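Ferley Supporter Desk
Ticket: Petition page stops taking signatures
Group: Viltside Climate Action
Opened by: Boris Grgić
Status: Resolved
Opened: Fri 19 May

Boris Grgić wrote:
Our petition asking the county to fund the clean bus bill match has stopped taking signatures. It was fine until this morning. People fill in their name and ZIP code, press Sign, and the page goes back to the blank form with no message. I have tried it on my phone and on the office computer with the same result. The hearing is next week and we were hoping to reach 2,000 names before then. Please treat this as urgent.

Ferley Support wrote:
Thanks for the report. Please tell us the number showing on the public counter, whether the confirmation email arrives after a failed signature, and whether anyone changed the page settings today.

Boris Grgić wrote:
The counter is not moving. No confirmation email. One of our members in Skikilby edited the page last night to add the names of the two county supervisors who are still undecided. She says she only touched the text.

Ferley Support wrote:
We looked at the page history. The text edit is fine, but the same save turned on "Match signer to district." With that on, the form checks each ZIP code against a district file, and your account has no district file loaded. Every signature fails the check and the form resets. It should show an error and it doesn't - we have logged that as a separate bug.

To fix it:
1. Open Page Settings, then Signers.
2. Turn off "Match signer to district."
3. Save, wait 60 seconds, and reload the public page.
4. Sign once with a test name and delete it afterward.

Boris Grgić wrote:
Done. The test signature went through and the email came. Two more questions. Are the signatures from this morning lost? And the update post under the petition has not changed, even though I uploaded the Nedeljković bus depot photos. 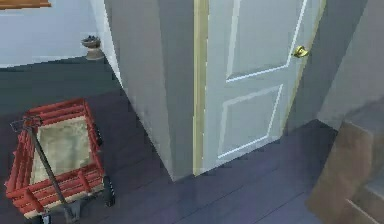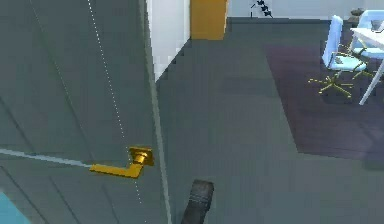 Ferley Support wrote:
On the signatures: failed entries are held in a queue for review. Go to Signers, then Held, select all, and press Retry. The queue shows 200 at a time, so repeat until it is empty. Anyone who tried twice will be merged by email address.

On the update post: uploading a file puts it in your library but does not change a post that is already published. Open the post, pick the new files, and press Republish.

Boris Grgić wrote:
Retried the held entries and the counter jumped. Three were left over with bad email addresses and I will leave those out. Post is republished and correct now.

One request. We send the names to the clerk as a printed list, and the export puts ZIP codes in a column with the leading zero dropped. Can that be fixed on your end?

Ferley Support wrote:
Choose "Print list" in place of "Spreadsheet" when you export and the zeros will stay. Closing this ticket. Reply here if the form resets again and it will reopen.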